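Workshop tips: getting a table-clearing routine to behave

A litter-covered table is a great test for picking software, and a cheap one! You need wrappers, a cup, a bag or two, and some patience with your settings file. These are the tips I keep coming back to, in no special order.

Start with the cloth. A printed tablecloth will fool a color-based segmenter over and over (mine wanted to pick up a leaf). Use depth first and color second, and save a depth map of the bare table before the litter goes on. Subtract it and most of the false picks go away.

Give crumpled things a loose label. I had separate classes for wrapper, packet and pouch, and the detector flickered between them all evening. Na-rae Ma told me to fold them into one class called "soft" and let the grasp planner worry about shape. So much better!

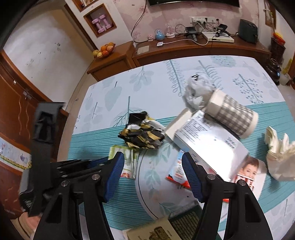
Mixed litter on a leaf-print cloth, with the paper cup lying on its side against a glossy box.

Shiny boxes leave holes in the depth map. Fill small holes from the edges inward, but leave big ones alone and ask the planner for a second viewpoint. Guessing across a big hole is how you end up closing on air.

For a cup on its side, plan the approach across the body, never along it. In Vamumo I set the approach penalty to 8 and the retry limit to 3, then raise the retries only if the logs look healthy.

Clear from the top of the pile. Sort candidates by height, then by how much free space the jaws have on both sides. Kibet Nyanda adds a small random nudge to the score so the planner doesn't pick the same hopeless packet forever, and I've copied that.

Log every grasp, even the dull ones. My September folder has 1125 of them, and replaying a batch after each change catches more bugs than watching live. Name the files by settings version so you can find them again.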